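Forums > Shop Talk > Robots and Automation > Standards, Rules and Good Practice

Thread: Marker check before every session, or once a shift?

gripsandgravy wrote:
Okay, I want opinions before I put this in writing and everybody at work hates me. We collect demos with hand-held grippers at the Kendton site, and I got handed the job of rewriting our practice sheet. The old one says "verify marker as needed." As needed by who?? So my draft says the marker card gets shown to the gripper camera before every single session, and again after any break or battery swap. No card, no recording.

We lost a batch of 30 sessions in September to a camera that had shifted in its mount, and I would love to never have that conversation again.

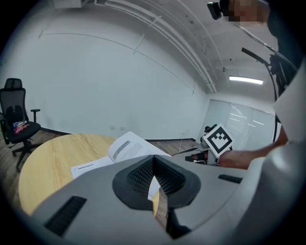
Marker card held up to the gripper camera, round table setup.

So that's the step I mean. Card up, hold it still, tilt it a little, put it away, start working. Am I overdoing it?

pallet_jack_off_duty wrote:
You're overdoing it, sorry! Once a shift is plenty if your mounts are any good. We ran every-session checks at Baltmont for a while and people got so sick of it that they'd wave the card past the lens like they were swatting a fly. A rule people do badly is worse than a smaller rule they do right. My two cents.

tinwhistle88 wrote:
Hard disagree with pallet_jack. If folks are waving it past the lens, that's a training problem, so write down how long to hold it. Ours says 3 seconds flat and 3 seconds tilted, and the session doesn't count without both. It's been fine. People grumbled for a couple of weeks and then it was just part of picking up the gripper, same as putting on a seat belt.

Also please, please put in the sheet that the card should be stiff. We had paper ones for ages and they curl. A curled marker gives you a pose that looks totally reasonable and is totally wrong, and you won't catch it until somebody tries to train on the data.

gripsandgravy wrote:
Ooh, good one on the stiff card, adding that. And I like having a hold time. Mine just said "briefly," and yes, I hear how that's the same problem as "as needed."

mezzanine_moth wrote:
Can I ask about the table? I see a booklet and a loose sheet sitting out. We're super strict about clearing paper before anything gets recorded, partly because of privacy (you'd be amazed what's printed on stuff people leave lying around) and partly so the table starts the same way each time. What does your sheet say?

gripsandgravy wrote:
Right now it says "tidy workspace," ha. I'd go for "anything on the table is on the task list or it comes off." If the task is handling papers then papers are fine, but they should be blanks or something cleared for it. Same for chairs, I think. There's a pile of colorful stuff on the chair by that table, and my draft doesn't say one word about chairs.

pallet_jack_off_duty wrote:
See, now I think you're going too far the other way. Real rooms have junk in them! If you scrub every background you get a policy that falls apart the first time it sees a coffee mug. Check the papers for names and leave the rest alone.

mezzanine_moth wrote:
Fair for training variety, but then log it. Messy on purpose is great. Messy and undocumented is how I ended up going through 524 clips by hand hunting for a visitor's badge. Never again.

tinwhistle88 wrote:
I'm with moth on logging. One more for your list: cables. If anybody's wearing a headset with a cord, the sheet should say where that cord goes before they reach for anything. I snagged mine on a chair arm once and yanked the whole thing sideways mid-session. Headset survived, my dignity didn't.

wimiser_refugee wrote:
Hi all, long-time lurker. I used to be on the Wimiser project and we had an 8-step startup list. Way too long, everybody skipped the middle. The Mudaliar folks got it down to one card hanging from the gripper strap and it worked so much better. Whatever you decide on how often, keep it short enough to hang on the tool.

Oh, and faces! Blur before the footage leaves the site, and make that a written rule with a job title next to it. Ours was "someone will do it" for a long time, and you can guess how that went.

gripsandgravy wrote:
Love the hanging card idea, stealing it. Okay, here's where I am:

Stiff marker card, 3 seconds flat and 3 tilted, every session.
Table contents match the task list or get logged.
No names or private stuff on any paper.
Cable routed before you pick up the gripper.
Faces blurred before upload, lead signs for it.

pallet_jack, I know you still want once a shift. Would you live with every session for the first month, and then we look at how many checks caught something?

pallet_jack_off_duty wrote:
I could live with that. But write the end of the trial into the sheet, or "first month" turns into forever. Ask me how I know.

tinwhistle88 wrote:
I'd still keep it at every session even if the month comes back clean. Mounts don't shift on a schedule. But sure, get the numbers and post them, I'm curious.

mezzanine_moth wrote:
Does the hold restart if the card wobbles? Ours does, and it's the one thing new people always ask.

gripsandgravy wrote:
Hadn't thought of that! Yes, restart. Draft goes to my lead after lunch, will post what comes back.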